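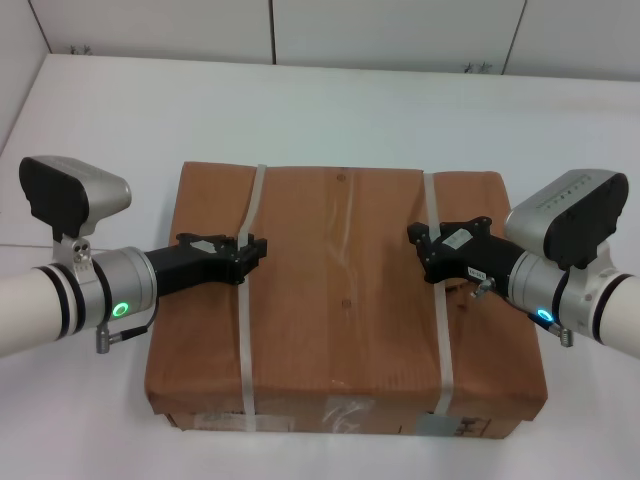

The Small Paper and the Long Envelope

Charmaine Maluleke

I have a soft spot for newspapers that come out of one room, and I should admit that before I go any further. The Plolotness Courier, where I spent six very happy years, was one of those. We had 2,189 subscribers when I left, a kettle that shocked you if you touched the lid, and an editor who read every word aloud before it went to the printer (the crossword clues too, which got tiresome).

So you can guess how I felt in September when I heard about the letter from Eide's lawyers. The Courier had run two articles on the quarry lease at Vutham, both of them careful and both of them, as far as I can tell, built on records any resident could ask to see at the county office. The letter was 158 pages long with its attachments. It asked for the articles to be taken down, for an apology, and for the names of everyone the reporter had spoken to.

A company has every right to complain if a newspaper gets something wrong! I've written corrections myself, and my cheeks burned every time. But a complaint about a mistake names the mistake. I read that letter twice over a long evening and I still couldn't find the sentence that Eide says is false. What I found was a great deal about costs, and a deadline of ten working days.
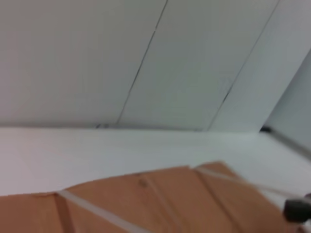
The paper's first bill for legal advice came to $4,000, which a big city daily would hardly notice and which for the Courier is most of a month's printing. Nothing had been filed in court at that point. No judge had looked at a single line. And already the editor was wondering, out loud and to me on the phone, whether the third article was worth it. I don't blame her for a minute. She has wages to pay and a roof that needs doing.

People sometimes say to me, well, if the story is true, the paper will win in the end, and I suppose it might. But the end can be years off, and in the meantime the reporter spends her mornings sorting emails for a lawyer when she ought to be at the Vutham town meeting, and the folks who talked to her start wondering if they'll get an envelope too.

What I would like is a law in our state that lets a judge look at this kind of claim early, before the bills pile up, and makes whoever brought it pay if it has no legs. A bill along those lines has been sitting untouched since spring. When the Flitora library held an evening on it, 174 people signed the letter to our representatives, and I was proud to be one of them, even though my pen gave out halfway through my last name.

The third article is written, by the way. I've read it, and I hope you get to read it too.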